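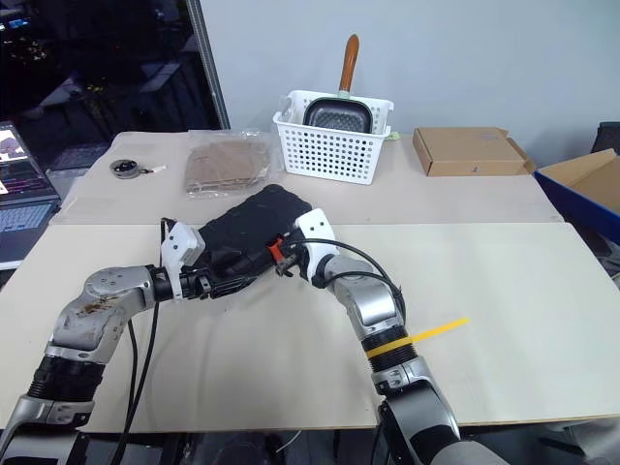
Both grippers on the black padded piece

I finally made it to Indley to see the swimming pool mosaic, and I've been boring everyone I know with it ever since! It covers the whole long wall of the old municipal baths, 54 feet of herons and eels and very round bathers, and Albertina Quintela designed it when she was still teaching evening classes in town. The idea was that you'd see it while doing backstroke. That's why the sky runs up onto the ceiling, and why the herons look stretched when you stand in front of them (I spent a while thinking they were just badly drawn. Sorry, Albertina).

The pool was filled in years ago and the building is a library now, so the herons have a view of the large-print section. You can still find the depth markers if you look behind the bottom shelves. I did, and got some looks. 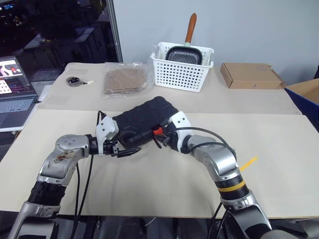 Can you visit without a library card?

Anyone can walk in during opening hours, and the desk will lend you a folding stool if you want to sit and look up.

My friend Océane Fehr came along and went straight for the lettering in the corner, where the tile setters signed their names. Simão Falcão is there, and Américo Mendes, with a little blue fish between them. She loved that fish more than the entire rest of the wall. I was all about the eels – they're made from broken dinner plates, and on one of them you can still read half of the word Coelho.
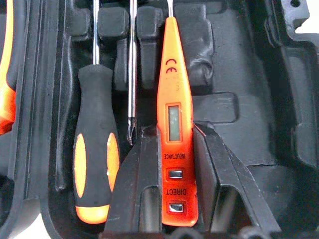
INDLEY, June

Back again, this time in the morning, when the light comes through the high windows and the gold bits go off like sparklers. The leaflet says there are 890 gold tiles, all in the top third. I also asked if I could lie down on the floor to get the backstroke view, and the librarian said to go ahead as long as I kept clear of the book carts. So I did! The herons snap into shape, the bathers lose about half their bellies, and the sky just keeps going. I stayed down there until story time started and a toddler stepped on my hair.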